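Anouk Hendriks
October 21, 2020

1/ Thread on small whiteboards, which I now have opinions about. I bought a square one in September from the Trenimell shop, meaning to hang it by the door. It has never been on a wall. It lives on the table!

2/ Flat is so much nicer for writing. Your arm doesn't get tired, the ink doesn't give up halfway through a word, and you can turn the board any way you like. Mine spends most of its life at a diagonal.

3/ The one annoyance is your sleeve. If you're left-handed like me, everything you write gets dragged along behind your wrist. I start on the right and work backward now, which makes my shopping lists look deranged.

4/ Light gray table, white board, a small orange thing off to one side in the first. Pictures:
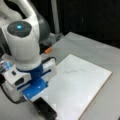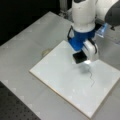
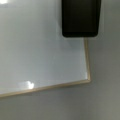 Anouk Hendriks
Desk organizer, list maker, writes the Stororley newsletter

5/ The zigzag on the board in the second picture is exactly how I test a marker. Don't write "test" or your name, just wander down the board with a wobbly line. You see right away if the tip is scratchy or the ink is going faint. That one is pretty thin and gray, so I'd be reaching for a different marker before starting on anything long.

6/ Look at the trim in the third one, too - that slim metal edge in a sort of light gold or tan. I went back and forth on that versus plain silver and I'm so glad I didn't get silver. It's warmer next to the gray.

7/ Wilma Dijkstra asked if the corners scratch the table. Mine haven't, but I put 5 felt dots on the back (one in each corner and one in the middle) and it stopped sliding when I press hard. Best thing I did all month.

8/ Wiping: dry cloth every time you finish, damp cloth when it starts looking cloudy. If a line has been sitting there for weeks, draw over it with a fresh marker and wipe both off together. Works on nearly everything except the green I bought in Vanport, which I think is just paint.

9/ Do the edges while you're at it. Ink dust collects where the surface meets the trim and you won't notice until it's on your cuff. I run a cotton swab along there, corner to corner.

10/ Kristof Meijer says I should get the big one and be done with it. No! The big one is a wall of guilt. A small board fills up, so you have to wipe something off before you can add anything, and I finish way more that way.

11/ Okay, that's my whiteboard thread. If you've found a black marker that survives a month without its cap clicked on properly, please send me the name. I have gone through an embarrassing number of them and the drawer is full of dead ones I keep testing again just in case.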